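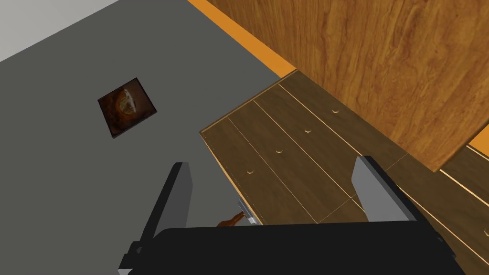
Le petit cadre carré, posé à plat au sol.

Bonjour l'équipe support,

Alors voilà, je reviens vers vous pour ma commande Skoline, parce que là je tourne vraiment en rond ! J'essaie depuis jeudi de faire imprimer une série de petits formats carrés (des cadeaux pour toute la famille, donc oui, un peu pressée) et la page de paiement me renvoie systématiquement au panier. Pas de message d'erreur, rien, juste le panier qui réapparaît, et mon code promo qui a sauté au passage.

Ce que j'ai déjà essayé : vider le cache, changer de navigateur, passer par le téléphone de mon mari, me déconnecter puis me reconnecter. Pareil partout. Par contre, si j'enlève le format carré et que je mets un format classique à la place, le paiement s'ouvre normalement ! Je n'ai pas validé, évidemment, je n'en veux pas, du format classique.

Autre bizarrerie, les frais de port passent à 195 euros quand je choisis le point relais Farquharson. Sur la livraison à domicile ils sont normaux. Je veux bien payer un peu pour l'emballage mais quand même...

Merci d'avance !
Firdevs Kırmızıgül

Réponse de Dorin Ilie, support Skoline

Bonjour Firdevs, merci pour tous ces détails, ça m'a fait gagner un temps fou ! J'ai reproduit le souci chez moi. Le format carré a changé de référence en juillet et votre panier garde l'ancienne, la 1783, que le module de paiement refuse sans rien dire (pas très poli de sa part). Pour le port, le poids du colis est saisi en grammes côté relais alors que le tarif attend des kilos, donc vos 500 grammes deviennent un colis de déménagement. Je l'ai signalé à notre transporteur Venddale.

Pouvez-vous supprimer les carrés du panier, les rajouter depuis la fiche produit (surtout pas depuis « Mes favoris ») et choisir la livraison à domicile ? J'ai remis votre code promo.

Firdevs Kırmızıgül, 18 h 40

Ça marche, commande passée, et la confirmation est arrivée tout de suite ! Le code est bien pris en compte. Je laisse le ticket ouvert pour le point relais, dites-moi quand c'est corrigé, j'ai une deuxième série à commander pour ma sœur.

Statut : en attente du transporteur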